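Site visit: Atdale workshop open day, March 4, 2026

The Atdale building has 3,437 square feet on one floor, split between printing, assembly and a bench area at the back. Doors opened at 9:30 and the tour took 30 minutes per group.

Printing came first. Parts for the small arms are run overnight in gray, with supports removed by hand the next morning. The shop keeps 200 spools on open racks and logs humidity twice a day. Layer height is fixed for structural links; covers are printed coarser.

Wiring got most of the questions. Atdale leaves the cables outside the links, in wide loops, so a motor can be swapped without opening the structure. The cost is clutter at the bench. Connectors are white plug-in types, seated at the side of the motor body. Jumper wires are used at the board headers during setup, and the staff said a soldered harness is planned for November.

Benches are covered with white paper, replaced weekly. Dropped screws show up well on it. Lighting over the last two benches was uneven and should be fixed.

Kurkel had a table of fasteners near the exit, and Lirken showed power supplies. Neither had price lists. Parking is limited and the side entrance has a step.

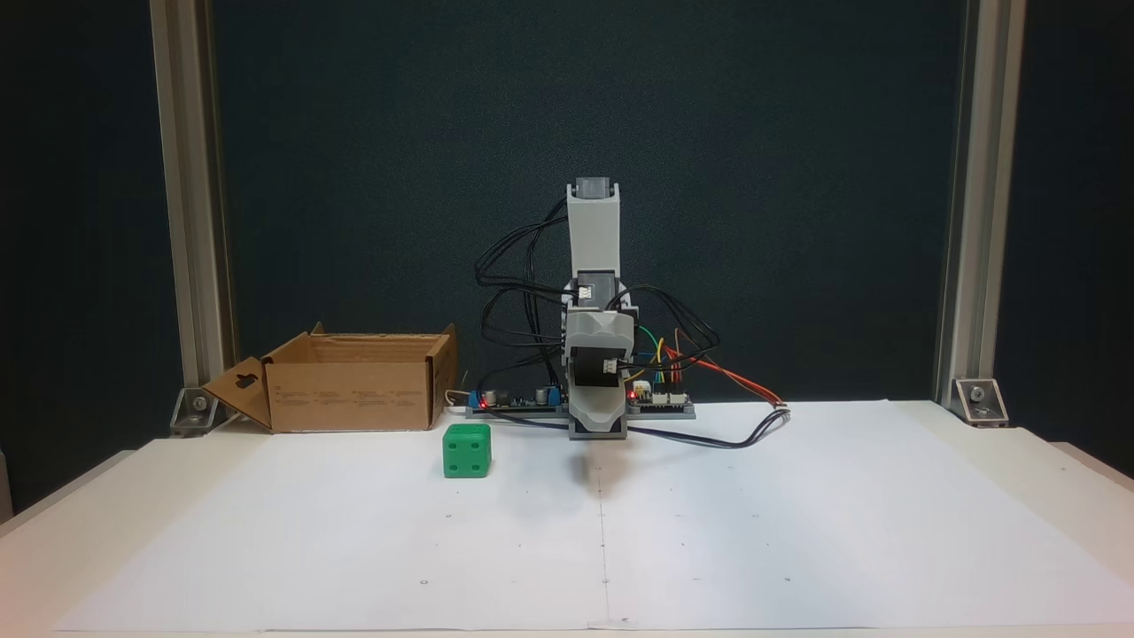 Tabletop arm in gray printed parts, with a circuit board on each side of the base.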